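Budget for a second bench cell: grippers, fingers, spares
Equipment and purchasing > Small automation

hue_ung
Posted in June, 09:14

We have one hand-held gripper set running on a desk and approval in principle for a second. Ceiling is 1000 all in, excluding the computer. Quotes so far:

Fomow two-finger set, 841, fingers included, mount extra.
Plulesa two-finger set, 518, fingers and mount both extra.

The work is light: desk items in and out of a wire tray, small containers, nothing heavy. Existing bench for reference.
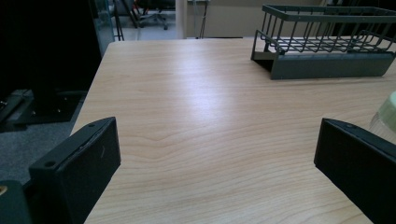
Duty would be four to five hours a day. I am inclined towards the Plulesa and putting the difference into spare fingers. Has anyone run one for more than a few months?

Sandhu
09:52

Ran two for a year. The body is fine. The finger screws work loose and the threads are shallow, so budget for thread lock and a proper torque driver. Once you add fingers and mount you are at nearly 700, so compare that figure with the Fomow and not the bare quote.

dat_kieu
10:20

Disagree with the premise. At that duty the gripper is the cheap part. What stops our cell is cabling and the desk. Price those first, then see what is left.

hue_ung
10:41

The desk is already paid for. It would be a second one of the same model.

dat_kieu
10:47

Then price the cable management. Have you got a route through the top or does everything go over the edge?

hue_ung
11:30

One grommet hole per desk. 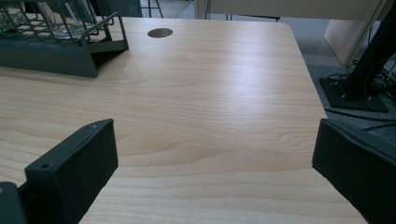 Desktop with the grommet at the back and the wire tray to the left.

I had put nothing down for cabling.

dat_kieu
11:44

One hole is enough if the power supply lives underneath. Allow for a tray under the desk and sleeving across the carpet. Also look at the finish. A pale top with overhead light gives you a wide band of glare, and you will lose time on that before you lose it on screws. A matt mat is cheap.

Sandhu
12:05

A mat changes the surface between the two benches. If she wants results she can compare, both get one or neither does. I would leave it and move the lights.

dat_kieu
12:11

Moving lights in a rented office is a landlord question. Two mats is an order form.

Danthorpe
13:36

Purchasing view. Ask both suppliers for lead time on fingers in writing. We bought on unit price and then waited seven weeks for a left finger. Some firms only sell them as pairs, so check that as well. I would hold 500 back until the first set has passed acceptance, if your finance people allow staged orders.

hue_ung
14:02

They do not. Single order, single invoice.

Danthorpe
14:09

Then put two spare pairs on the same order and get the warranty start date set to commissioning, not dispatch.

hue_ung
15:25

Revised plan: Plulesa with mount, fingers and one spare pair, under-desk tray, sleeving, two mats. Second spare pair only if it fits under the ceiling. I have asked both firms for finger lead times and will post them when they reply.

Sandhu
15:40

Add the torque driver.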